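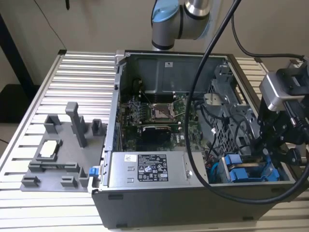
*A desktop tower with its side panel off.*

## What we learned from cleaning up the Trakell email list

Trakell sells refurbished office equipment to small firms, mostly by phone and through its website. When Karkgate took over its email in May, the list had 759 names on it and one message went to all of them every Monday morning. Opens had been falling for a year and replies had nearly stopped.

The owner's first idea was to buy more names. We asked for six weeks to work on the list she already had.

### Sorting the list

Trakell had collected addresses in three ways: the checkout page, a sign-up box at the bottom of the blog, and a stack of business cards typed in after trade shows. All of them had been put in the same group, with no note of where each one came from. Mingxuan Lü, who handles email accounts at Karkgate, matched the list against order records and split it into customers, people who had asked for a quote, and everyone else.

That took most of the first week. A lot of the work was dull. The same buyer might be in there under a work address, a personal address and a work address with a typo. Some companies had closed. Once the duplicates and dead addresses were out, the list came down to just over 600.

We then wrote to the people who hadn't opened anything in a year. The message was four sentences long. It said what Trakell sends and how often, and it gave them one link to stay on. From that group, 69 people clicked the link. The rest were taken off the regular mailing and kept in a separate file in case they order again.

### Changing what goes out

The old Monday message was a price list with a banner on top. It had the same subject line each week with a new number at the end. Customers who had bought a machine the day before got the same message as people who had never bought anything.

We replaced it with two emails. Customers get a short one every other week with one practical topic, such as how long to keep an old machine or what to wipe before you pass one on. People who asked for a quote get a series of five messages over a month, starting the day after the quote goes out. Each message answers one question the sales desk hears all the time. We got those questions by sitting next to the sales desk for two afternoons and writing down what callers asked.

The most common one was about warranty. The warranty page on the website was hard to find and had three different terms on it, depending on when the product was listed. We rewrote the page before sending anyone to it. If you plan a series like this, read every page you link to first.

Subject lines are now plain. "What the warranty covers" did better than anything clever we tried. So did putting a person's name in the sender field in place of the company name.

### Results so far

During the first month of the new series, 21 people replied to an email with a question or an order. The sales desk had received two replies in the month before. The customer email gets fewer replies, but it brings people back to the site, and they look at more pages when they get there.

Unsubscribes went up for the first two mailings and then settled. We had warned the owner about that. The list is smaller than it was, and she has stopped asking about its size in our calls. She now asks which messages people answered.

Some things didn't work. We tried a survey with ten questions and hardly anyone finished it. We also tried sending the customer email late in the afternoon, and it sat unread until the next day. It goes out at 9:30 a.m. now.

### If you want to try it

Start by finding out where your addresses came from. If you can't tell, compare them with your orders and your quote requests. Add a source field to every form you have today, so you don't have to do this again next year.

After that, pick one group and write to it properly for a month before you touch the others. Quote requests are a good place to begin. Keep each message to one subject and one link, and make sure a real person reads the replies.

### Also this month

Our client Mansilla has moved its blog to a new address, and we are redirecting the old posts in batches. If you have linked to any of them, your links will keep working.

The Fever project goes into its second round of landing page tests. We'll report on the form length test in the next issue.

We have two openings for list reviews before the end of the quarter. Reply to this email with your website and the name of the email tool you use, and Mingxuan will write back with times.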